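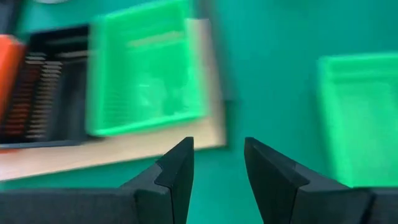

Gripper fingers over a green work surface.

Masilela Reading Group in Communication Studies
Frequently Asked Questions

Search the FAQ Enter a keyword Go

Last updated: January 13, 2022

What does the group study?
The group reads and discusses work on communication between people, with particular attention to conversation, listening and the use of models in teaching. Each cycle is built on one theme. The current theme is silence in conversation.

Who may join?
Membership is open to enrolled students, teaching staff and independent readers. No previous course in communication is required, although members are expected to have read the assigned text before each meeting.

How large is the group?
Each cycle is limited to 16 members. Names received after the limit is reached are placed on a waiting list, in order of arrival.

How often does the group meet?
There are nine meetings in a cycle, each lasting two hours. The next cycle opens in October.

May I attend a single meeting?
Guests are admitted with the agreement of the convener, Dr. Lemlem Tesfamariam. A guest may attend one meeting per cycle and does not submit written work.

What written work is expected?
Members submit one response paper of no more than 2,000 words. The paper should apply a model discussed in the meetings to a conversation the member has observed or taken part in. Papers that only summarize the reading will be returned for revision.

May I use recordings of real conversations?
Yes, with the written consent of every speaker. Names and places must be changed in the transcript. Consent forms are kept by Brayden Leclerc and must reach him before the paper is submitted.

Which transcription style should I use?
Any recognized style is acceptable if it is used consistently. Pauses should be marked in all cases – this applies to short extracts as well.

Are papers published?
Selected papers appear in Binby, the group's annual collection. The editor, Jummai Iyamu, writes to authors individually. Authors keep the rights to their work.

What if I miss a meeting?
Notes are sent to all members after each meeting. A member who misses four meetings will be asked to defer to a later cycle.

Is there a fee?
There is no fee. Members obtain their own copies of the assigned books – shorter texts are supplied.

Contact: Membership Office, Masilela Reading Group | © 2022 Masilela Reading Group | Back to top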